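Notes on the Second Collection Period

Print this post | E-mail this post

The second collection period for the household tasks set closed at the end of July, and I have been asked by several readers to set down how the work was organized. I do so in a personal capacity. The views given are mine and do not represent those of Skalter, where I have been employed as collection lead for the Zinska project for the past two years.

The stated objective for the period was 2,000 accepted demonstrations across kitchen and laundry tasks. The final figure was 3,337. Of these, 800 concern the dishwasher alone, and it is to that portion that most of this post is devoted.

A demonstration, for our purposes, is one complete attempt at one task by one operator, recorded from the moment the operator takes control until the moment control is released. The operator guides the arm and hand remotely. Every demonstration carries a written instruction, the name of the site, the operator's number, and a result entered by a second person who was not in control. Results are entered as complete, partial, or failed. All three are retained. During the first period we discarded failures at the end of each shift, and this was a mistake for which I accept responsibility. The learning group later asked for them, and they could not be recovered.

Ankica Kneževič prepared the task sheets. Her approach was to divide each household job into short portions that could be repeated many times with small changes. "Load the dishwasher" became eleven separate sheets, among them opening the door, drawing out the lower rack, placing a plate, placing a bowl, and returning the rack. Each sheet states what must be varied between attempts (the position of the item, the starting position of the hand, the number of items already in the rack) and what must stay fixed. Operators were at first inclined to vary nothing, as repetition is less tiring. The sheets were revised in the second week to require a change after every fourth attempt, and the change is now read aloud before recording starts.

The wrist view has been the more useful of our two views for this work. The overhead view gives a better account of the room, but it loses the fingertips as soon as the hand goes down toward the wires of the rack. 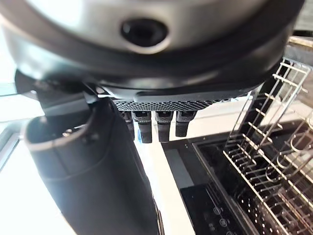

The hand over the open appliance, as recorded by the wrist camera.

Readers who have not worked with material of this kind may be surprised by how much of the view is taken up by the hand itself. The thumb in particular conceals a good deal. We considered moving the camera outward, and Adeel Niazi built two trial mounts for that purpose. Both gave a wider view, and both struck the door during ordinary use. The original position was kept. The learning group has since reported that the fingers being always in sight is of some help to the model in judging distance, although I would not wish to overstate a finding that has been checked on one task only.

Strong daylight was a continuing difficulty. Areas of the picture can go nearly to white while the inside of the appliance stays dark, and an operator relying on the wrist view must then work partly from memory. We fitted a blind at the Hodžić site and took no such measure at the others. I have come to think this was the right division. A system that has seen only even light will not be of much use in an ordinary kitchen at four in the afternoon.

On the matter of review, every demonstration was watched in full by one person and sampled by another. Adeel managed the schedule, and no reviewer was assigned more than two hours in a sitting. The most common reason for rejection was an instruction that did not match the action, such as a sheet calling for a bowl where the operator had picked up a plate. Such cases were corrected and resubmitted where the recording was otherwise sound. The second most common reason was a late start, with the hand already moving when recording began.

The review records are kept in Trokemow, which replaced our shared spreadsheets in the spring. The change was not popular. It has reduced the time needed to locate a given attempt from several minutes to a few seconds, and I believe the objections have largely been withdrawn.

For the third period the target is a further 1,000 demonstrations, fewer in number and longer in duration, with two or more sheets joined into one continuous attempt. Cutlery will be included for the first time. Ankica has asked that operators be given a full day of practice before any recording is made, and I have agreed to this. Questions concerning the task sheets may be left in the comments, and I will pass them to her.

Posted 1 August 2026

Print this post | E-mail this post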